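Felex two-arm bench robot: frequently asked questions

Maintained by Yichen Long and Siham Saab, Clutton shared workshop. Last revised 8 July 2019.

General

What is Felex?

Felex is a pair of small robot arms built for bench-scale handling tasks: picking up light parts, holding them still, passing them from one arm to the other. Each arm has a parallel gripper and its own camera. The build files, firmware and control software are kept together in one repository and released under one version number.

Is it a kit?

No. There is a parts list and a set of printable files. You buy the motors, the controller and the cameras yourself and print the rest. Kondell, the controller board, was designed at the workshop and can be ordered as a bare PCB or assembled.

How much does a pair cost to build?

The second pair came to almost 2000 dollars in parts, excluding the computer and the printers. Motors are the largest item, followed by cameras. Prices vary with supplier and shipping, so check the parts list against current quotes before you commit.

Do I need two arms?

A single arm will run. In the configuration file, set arm_count to 1 and remove the block for the arm you have not built. The handover routines will be disabled at startup and a warning will be written to the log. Everything else behaves the same.

What skills are assumed?

Soldering through-hole connectors, crimping, basic use of a Linux terminal, and the ability to calibrate a 3D printer so that a printed hole comes out the size it was drawn. Machining is not required.

Printing and mechanical

Which material should the finger pads be printed in?

TPU, 95A hardness. PLA pads can be used for checking fit but they slide on metal and crack at the base of the lattice when the gripper closes on something hard. PETG is acceptable for parts with a coarse surface. Do not use PETG for anything thin and flat.

Why are the pads a lattice instead of solid?

A solid pad of the same size is too stiff at the current limit we use. The open cells let the pad give slightly under load, so contact is spread over a larger area and the fingers do not need to be perfectly parallel. If you change the cell size, change the wall thickness with it. Thin walls with large cells buckle sideways and the part rotates in the grip.

What are the slicer settings?

0.2 mm layers, three perimeters, no supports, no infill in the lattice section. Print the pads upright. Lay them flat and the cell roofs sag, which leaves strings across the openings that have to be cut out with a knife.

My gripper binds halfway through its travel. What should I check?

First the rail screws. They should be tightened in turn with the gripper closed, never with it open. Then check for elephant's foot on the carriage: the first layer is often wide enough to rub. A few strokes with a flat file will clear it. If it still binds, the pinion is probably seated too deep on the shaft. Back it off by the thickness of a sheet of paper.

How should cables be routed?

Leave a free loop at every joint that turns more than 90 degrees, and fasten the cable on both sides of the joint, not on the joint. The loop should be long enough that it does not pull tight at either end of travel. Run each arm through its full range by hand, power off, before the first powered test. Most of the intermittent faults reported to us are broken conductors inside a cable that was tied too short.

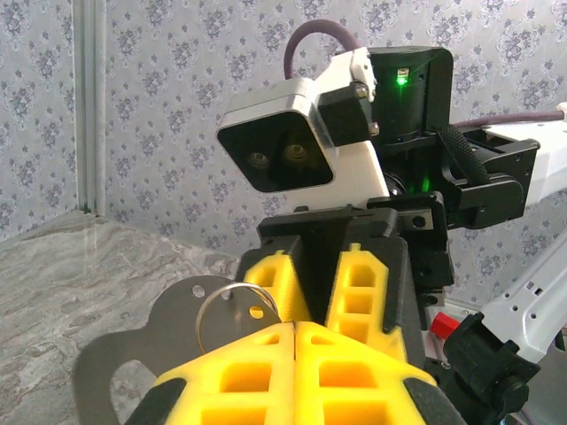 How long does a full calibration take?

Plan on 20 minutes for both arms once you know the procedure. The first time will be longer, mostly spent finding the correct zero position for the shoulder. Calibration data is stored on the controller and survives a power cycle, so it only has to be repeated after a motor is replaced or a horn is moved.

Can the two arms hold the same object at once?

For short periods. During a handover both grippers are closed on the object for less than a second, and the receiving arm is set to a low stiffness for that time. Holding a rigid object with both arms for longer is not supported. Small position errors between the arms turn into force, the motors heat up, and one of them will eventually trip its overload protection.

What objects does it handle well?

Anything light, with two roughly parallel faces, that does not shine. Thin sheet metal can be held but should be gripped near its center of mass. Keys, rings and wire parts are difficult for the stereo cameras to measure since the depth output on thin reflective edges is unreliable. For those, use the wrist view and approach slowly.

Electronics

What supply does the Kondell board need?

12 V for the board and motors, sized for the stall current of the motors you fit. Use one supply per arm. Sharing a single supply between both arms works until both shoulders lift together, at which point the voltage drops and the bus resets.

I get error 1162 at startup. What does it mean?

A motor answered with an ID that is not in the configuration file. In nearly every case a new motor has been fitted and still has its factory ID. Disconnect all other motors on that bus, run the ID tool, assign the correct number, reconnect. If the error names a motor that was working before, suspect a damaged connector between it and the previous one.

Can I use USB hubs for the cameras?

Powered hubs only, and one stereo camera per hub. Put the stereo cameras on separate USB controllers if your computer has them. Frame drops with both cameras on one controller are expected and will not be treated as a bug.

Is there an emergency stop?

The board has a two-pin header for a normally closed switch. When the circuit opens, motor power is cut and the arms fall. They are not braked. Keep the space beneath them clear and do not rely on the software stop button, which depends on the computer still responding.

Software

Which version should I install?

Version 2 of the firmware with the matching release of the control software. Earlier firmware reports joint angles in different units – mixing the two will send an arm to the wrong position at full speed.

Does it run on Windows?

The calibration tool does. The control software is developed and tested on Linux only. Running it in a virtual machine is not recommended because of USB latency.

What is Garside?

Garside is the logging program. It records joint positions, motor currents and camera frames with a common clock and writes them to one folder per run. It can be used without the rest of the software if you only want to log data from the Kondell board. Disk use is high with all cameras enabled, so log to an internal drive.

Contributing and support

Where do I report a fault?

In the issue tracker. Include the firmware version, the full startup log and the configuration file. Reports with only a video are closed.

May I modify the design?

Yes. Changes to printed parts should be submitted as the source CAD file together with the exported mesh. Siham Saab reviews mechanical changes, Yichen Long reviews firmware and board changes. New gripper pads must be tested on the standard set of parts before they are merged.

Can I visit the workshop to see it running?

By arrangement through the contact form. The workshop is closed in December.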